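Glove demos for cloth folding: how do you keep them consistent?
Posted by Mariann Szénási in Teaching by Hand

Hello all! We're recording demos with a sensor glove so our arm (we call it Botura) can learn to handle cloth. Two fringed triangles, one yellow with flowers and one cream, on a teal tablecloth.
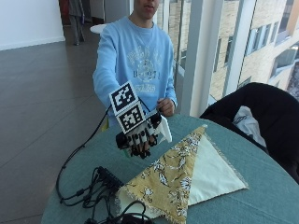 My trouble is that every run comes out a little different, and after 14 of them the arm still hesitates over where to pinch. Should I be stricter, or just record more?

Remo Egger
More.

Hạnh Triệu
Welcome, Mariann! I went through this same thing back in February, and I feel for you. Small differences between runs are fine, even good, but do pick one corner to pinch first and stick with it. Keep the tags on the glove turned toward your camera too, and move slower than feels natural. I'd also mix in something easy to grip, like a bottle, to check the finger readings before going back to cloth. 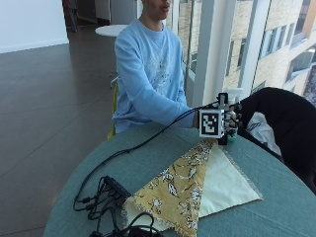
Spray bottle in the glove's grip, cloths still on the table.

Ilona Illés
What Hạnh said, plus tidy those cables! Mine kept tugging at the fabric, and I had to throw out 10 runs (a whole evening, sadly). I tape them down now.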